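Shared desks need a written surface standard

Čestmír Hrubý
Sun 12 August

Most offices that moved to shared desks specified the chair in detail and the desktop hardly at all. I think this is the wrong order. A chair adjusts to its user. A desktop is fixed for its service life, and every person who books it gets the same glare, the same edge and the same cable route.

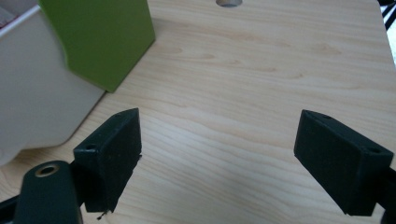
Pale wood tabletop with horizontal grain.

At Kapoor, where I managed fit-out until February, we had 539 bookable desks on 9 floors. The purchase document gave width, depth and color. It gave no gloss value. The desks came from two suppliers, Avley and Brurkier, and both met the document in full. Under the same ceiling lights, one batch was comfortable to read at and the other was not.

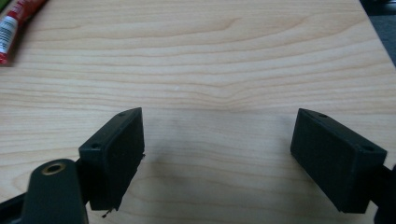 Gloss should be stated as a number with a tolerance, measured on a delivered sample. "Satin" is a sales term. A buyer who accepts it has no grounds for rejecting a batch.

The second item is storage. Shared desks collect small goods that belong to no one in particular, and a policy that bans them will be ignored. I would allow one lidded container per desk and write its maximum footprint into the standard.

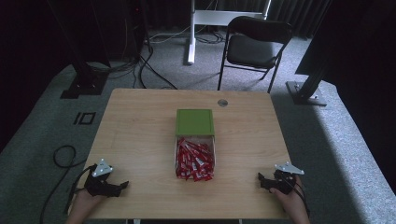 Cable openings come third. They should be placed before the desk is ordered, on a drawing that shows the monitor arm. Drilling later cost us 1588 dollars on one floor, plus a lost warranty.

The usual objection is that a standard slows purchasing. Ours at Komavport runs to two pages and covered 465 desks in its first order.
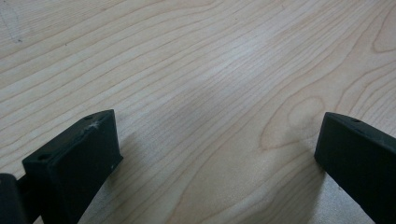 Repair terms belong in the same two pages. A scratched top should be replaceable without removing the frame, and the supplier should hold matching stock for the length of the lease.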